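I've been trying to work out for a while why every desk lamp, backpack and coffee grinder I look at now claims to be good for "26 years of use," or ten thousand cycles, or some other number that can't possibly have been tested by a company that didn't exist the last time I bought shoes. So this is a post about lifetime claims. It's long and a bit cranky, and I'm not selling anything at the end of it.

It started with a kettle. My old one leaked at the seam, and I went looking for a replacement that wouldn't. The first one that looked decent was the Landalard, which says on its product page that the lid hinge is "rated for 3000 openings." Fine, that sounds like plenty. Then I did the math. We open the kettle four times a day in this house, more in winter. Three thousand divided by four is 750 days. That is a little over two years, presented in large friendly type as a reason to buy.

I wrote to them and asked what happened at opening 3001. The reply thanked me for my interest in the Landalard family.

The other one I considered was the Lodhi, which makes no claim about openings at all but has a "lifetime guarantee." I read the terms. The lifetime is the lifetime of the product, "as determined by normal expectations for the category." So it's guaranteed to last until it stops lasting. You have to keep the box, too. Who keeps the box a kettle came in?

My friend Polyxeni Katsaros used to write copy for a housewares importer and she thinks I'm being unfair. Her argument is that a number, any number, is better than an adjective, and that "rated for 3000 openings" at least gives you something to divide by four. I'll give her that. But when I asked where the numbers came from at her old job, she said usually from the factory, in an email, and that one time the factory asked what number they would like.

I'm willing to believe some of this stuff gets tested properly. My complaint is that I can't tell which. A real test and a made-up one look the same on the box. If you ran a hinge for weeks on a machine, you could say how hot it was, how hard you pushed the lid, how many hinges you tried and how many broke early. Was it one hinge or 203 hinges? Did they stop at 3000 since that's a nice place to stop, or did the thing come off in somebody's hand? I have never once seen that printed anywhere a customer would find it. 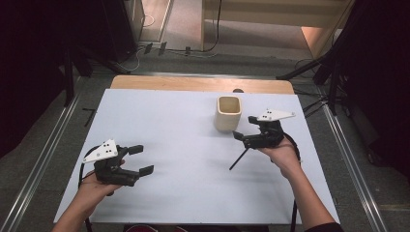
*Two hands, two grippers, one small cup.*

The worst offender I found is cookware, and I say this as someone who has bought too much of it. Ullus sells a nonstick pan that is "five times stronger." Than what? There's an asterisk. I followed it down the page and it says "compared with previous Ullus coating." So the old pan, which they were perfectly happy to sell me four years ago, and which I still own, and which sheds like a cat, was one fifth as strong as they now think a pan should be. No mention of that at the time. Back then it was "professional grade."

"Professional grade," while I'm at it, means nothing at all. I've washed dishes in two restaurants. The pans were thin dented aluminum and got thrown at the sink.

Then there's Demisine, which does a cutting board with "2000 washes" stamped into the back. I will admit I like this one, a little. They put the number on the object, where it can embarrass them. I've been running mine through the dishwasher since June and it has a slight warp on the short side, so it rocks when I chop onions. The site says warping is cosmetic. I'd say a board that rocks under a knife has a problem that goes past its looks, but I suppose it has technically been washed.

People keep telling me to read reviews. I do read them. Most are written the week the thing arrives, by someone who is pleased with the packaging. "Love it, seems very durable, five stars." Seems! You've had it three days! The review I want is from year six and has a photo of the broken part, and those people have moved on with their lives.

What I do now is duller. I look for spare parts. If a company will sell me a new lid, a new gasket or a new handle, I assume they have at least imagined the thing breaking. If the only item in the store is the whole kettle, I assume they've imagined that too, and liked it.

Neither the Landalard nor the Lodhi has a spare lid for sale, by the way. I got my old one resealed at the repair place behind the hardware store for less than the shipping on either. It still leaks, but only if you fill it past the line.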